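Guides > Workshop > Setting Up Your Bench > Part 3

14 shares | 6 comments

Before you start on any small parts, get the bench sorted. I do mine the same way every time, and it takes me roughly 20 minutes.

1. Clear everything off and brush the planks down. Old stains are fine — mine has plenty and I've stopped sanding them.
2. Lay your cutting mat toward the back corner. Knife work happens there and nowhere else!
3. Put the cordless rotary tool on your right (or left, if you're a lefty like my friend A-yeong Ban).
4. Leave the middle open for the piece you're working on.

Note: I keep little bits and bobs on the bench too, as long as they stay out of the way of the cutting.

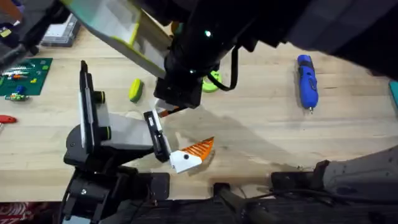 5. Check the bit before you switch on. Give it a gentle tug, and if it wiggles, loosen the collet, push the bit in farther and tighten it again.
6. Run the tool at its lowest speed for 30 seconds and listen. A rattle means go back to step 5.
7. Try it on scrap first. Small plastic pieces heat up fast, so I touch and lift, touch and lift, and never lean on it.

Caution: Wear your safety glasses, tie your hair back and switch the tool off before you set it down. Take the battery out (if yours comes out) whenever you change bits.

Next: Part 4, Ridges and Other Fiddly Surfaces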